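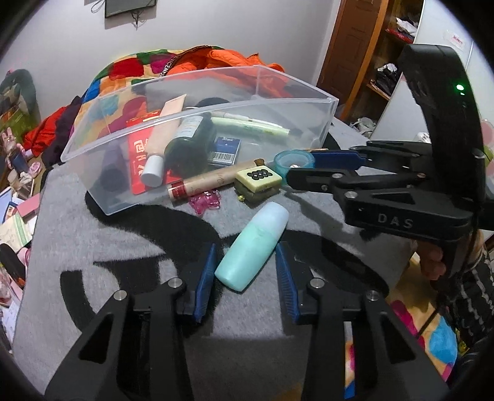 Yasmine Benjelloun wrote in her comments on the service that she would take the kit again for a second month, but only if the price per accepted episode stayed where it was, and that she didn't see how anyone could judge the hardware apart from the review desk behind it. We have followed her on the second point. The section covers the grippers, the upload step and the review desk together, as they are sold.

Figure 3. Packing task in a home. Two hand-held grippers with blue finger pads, a clear storage box and small household items on a blanket. View from the camera on one gripper.

4.2 The Giltura home collection service

Giltura is offered by Trevano as a rental. The customer pays a monthly fee for a pair of hand-held grippers and a second fee for each episode that passes review. Operators work in their own homes with their own belongings. No robot is present during collection. The gripper poses, jaw openings and camera video are meant to be used later for training a two-arm policy, and the service does not include that training.

We rented one kit and kept it through May. Two operators shared it, working in separate apartments and handing over the case at the middle of the month. Both had about the same background in the work, that is to say none. The target was 400 accepted episodes of one task, packing small items from a soft surface into an open box.

Task and objects. We chose packing for practical reasons. The items are easy to find in any home, the end state is easy to check, and one hand often has to wait for the other. Trevano's task sheet asks for a mix of rigid and soft items with no two alike in shape. Figure 3 gives a fair idea of what the sheet leads to: a glass bottle and a cosmetic tube share the box with a card and a pen, while a mahjong tile, a hair clip and a paper tube lie out on the blanket. We put no limit on the background. Beds, shelves and clothing were left as they were, and the operators were told not to tidy up between sessions.

Handling. The grippers close when the handle is squeezed. Both operators were comfortable with a single gripper within the first hour. Using the pair took longer. The usual fault early on was that both jaws went for the same item, and the operator then had to back one off, and the review desk rejects an episode if that happens more than once. The ridged pads held smooth plastic and glass well. They were less good with flat things. A card lying directly on fleece could be picked up only by pushing it into a fold first, and a small tile had to be tipped onto its edge. The printed guide says nothing about either of these, and we would like to see a page on it.

Fatigue was reported by both operators. Idalina Macedo stopped after 40 minutes in most sessions and noted the weight at the front of the tool as the cause. We moved to two short sessions a day, one in the morning and one after 6 p.m., and the complaint did not come back. Trevano recommends sessions of an hour. We think that is too long for a person working with both arms held out over a bed or a low table.

Soft surfaces. The service is advertised for tables, counters and floors. We used it on bedding on purpose, knowing that a box on a blanket shifts when it is pushed and that a round item rolls into whatever dip is nearest. Pose tracking was not affected in any way we could measure. What changed was the operator's behavior. On a table both operators reached in from above. On a blanket they came in low and from the side, and the box was steadied with one gripper while the other placed the item. A customer who plans to train for tabletop work should keep the two kinds of data apart, and the upload form has no field for it. We put the word "bed" in the free text note, which the review desk kept and returned with the files.

Upload and review. Episodes go from the kit to a small base unit, which the service calls Vutis, and from there to the review desk. The base unit needs a wired connection. In one apartment the router was in a closet down the hall, so uploads were done at night with the door propped open. Results came back the next morning. The desk gives one of three outcomes - accepted, rejected, or returned with a question - and the questions were sensible. Most asked whether an item that fell outside the box at the end was supposed to be there.

We reached the target in the last week. Of the rejected episodes, 98 were turned down for the same reason, a face or a screen showing in the video. That number is high, and it belongs to us as much as to the service. One of the apartments has a mirror opposite the bed, and we did not cover it until the second week. Another 11 were lost to a loose battery door on the left gripper. Trevano sent a replacement door without charge.

Comparison with a studio service. We had used the Nogueira studio the year before for a similar task. There the customer books a room, and trained staff do the packing on a white table with a fixed set of props. The motion is cleaner and the rejection rate is lower. The backgrounds are all the same room. For a first policy that only has to work in one place, the studio is the easier purchase. For work that has to hold up in lived-in rooms, we prefer the home service, even with the extra time spent on review.

Limits. We rented a single kit, and both operators were right-handed adults. We did not test the service with liquids, food or anything heavier than a full one-liter bottle. Prices changed once during the rental and may have changed again - we leave them out of the text and list them in the appendix with the terms we signed.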